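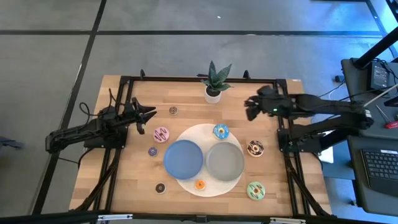

The donut table: blue plate, gray plate, and the donuts not yet served.

Print this page | E-mail this page

Play Food Gallery - The Donut Table

Welcome to the gallery of the Stumside toy lending room. On these pages we show the sets that families can borrow from us, laid out on a table in the way we like to see them used. Many parents wrote to us that a name on a list, such as "donuts, mixed", does not tell them much. I agree with them, and this is why the gallery was started. It grows slowly. At the moment the donut set has its page, and the soup set and the bread basket will follow in January if there is time.

The donuts

They are in different sizes, and the frosting is different too. The pink one with the dark chocolate stripes is the favorite of most children, and I must admit it is also mine. There is a small lavender one, a small orange one with a pale center, and some with plain chocolate frosting. The chocolate ones are asked for less at the beginning, but by the end of the afternoon they are usually the ones being "sold" for the highest price.

We bought the donuts at the spring market in Urkodano, from a table where everything was mixed together in one big box. I paid 50 cents for each. At home I washed them in warm water with a little dish soap and left them on a towel overnight. Please do the same before you return them, but do not put them in the dishwasher.

The plates

One plate is matte blue and the other is matte gray. They come from a dinner set called Lo, which was sold in the Lunari shop until it closed. They are real plates for adults, and you should know this before you borrow them for very small children. For children under three we can give you other plates, only ask at the desk.

Two plates of two colors are enough for many games. The simplest is to ask for the big donuts on the blue plate and the small ones on the gray plate. Another is that one plate belongs to the customer and one to the baker. Older children like to make a menu first and write the prices on paper. A price of 1000 for one donut is quite normal in our room - nobody seems to be shocked.

The placemat

It is large, round and cream-colored, and the two plates fit on it next to each other, almost touching. The surface has a little texture. I like how the colors of the donuts look against it, and also on the light wood of the tabletop. With a pattern underneath, I think the small ones would be harder to find. Please roll the placemat when you carry it home. If you fold it, the line stays for weeks.

The plant

The snake plant in the round white pot is not part of the set, and it cannot be borrowed! It has its place at the far side of the table and it needs very little water. Several people asked me where to get one. Mine was a small piece from a neighbor's plant, kept in a glass on the window until it had roots.

How to borrow

The lending room in Stumside opens at 9 in the morning and closes at noon. The donut set can stay with you for two weeks. We have about 70 sets on the shelves now, and the list at the desk is more complete than the one on this website, so please come and look. If the set is already out, write your name on the card and we will call you.

If one donut is missing when you come back, tell us and do not worry. Usually it is found later under a sofa or in a coat pocket, and you can bring it then. Please do not replace it with a real one - this has happened once, and we noticed it only after some days.

Back to the list of sets

This website uses cookies to remember your language and to count visits. By continuing to use the site you accept this. Read more | OK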